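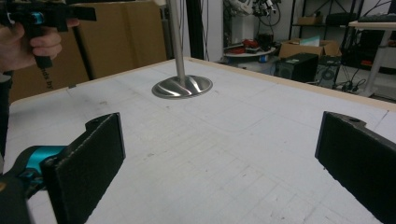
White work surface.

1/ OK, standing desks. My office just spent real money on them and I have questions. Thread.

2/ The pitch came from a company called Plurnow. Their rep told us standing burns "up to" 300 extra calories a day. Up to. My commute takes up to four hours if I walk it backwards.

3/ I asked where the number came from. Got a PDF. The PDF cites a survey of 19 people. The 19 people were asked if they felt more energetic. That isn't a calorie, folks.

4/ Did they measure anybody sitting, for comparison? No. Did they check back after a month? Also no.

5/ Sunil Paul on my floor swears his back is better. Good for Sunil. He also started swimming in the spring and bought a new mattress – so which one gets the credit?

6/ I stood for two weeks. My back felt the same. My feet hurt. I did learn that I lean on one hip like a bored teenager.

7/ Then comes the mat. You need the mat, apparently. The mat is $200. If standing is so natural, why does it need accessories?

8/ Several people asked: no, I don't think sitting all day is great. Get up. Walk to the far bathroom. Costs nothing and there's no app.

9/ Oh yes, there's an app. It buzzes when it's time to stand. Nusrat Rathnayake turned hers off before lunch on day one and I've never respected a coworker more.

10/ Most of the desks on my floor are back down at sitting height now. The order is signed through September, with an option to add the second floor.

11/ If anyone has a decent long study with a proper control group, send it and I'll read it. Please don't send me the Plurnow PDF. I have the PDF.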